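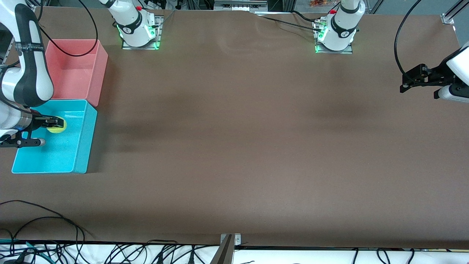
Checking your labels before you train the policy

This tutorial continues the part on recording. You need a finished set of bin-to-bin episodes and the Cludeck viewer installed. We use the Stisa set, which has 894 episodes with one ball and two bins.

The method was proposed by Wakana Minami in our group. In the older version, every time step got one label from the gripper opening only. This made many wrong labels, for the reason that an open gripper can mean "before grasp" or "after release". Now we take the label from two views together, the fixed camera and the wrist camera.

Step 1. Open an episode and go to the first step where the gripper command changes. Write down its index.

Step 2. Switch to the wrist view at the same index. Look where the ball is in relation to the fingers and to the bin wall. 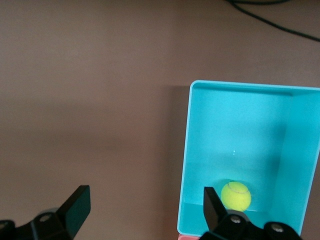
Wrist view: fingers apart, ball on the floor of the blue bin.

Step 3. Do not decide "before" or "after" from such a view alone. Move nine steps back and nine steps forward, then choose the label.

Step 4. Save and run the consistency check. It prints the episodes in which the two views do not agree. In our set it printed 456, and Mitra Azimi corrected them by hand in April.

If the check stops with the message "index out of range", the two cameras were recorded with different lengths. Trim the longer one and start again from Step 1.

Training with the new labels is explained in the next part. Please keep the old label file, you will need it for the comparison.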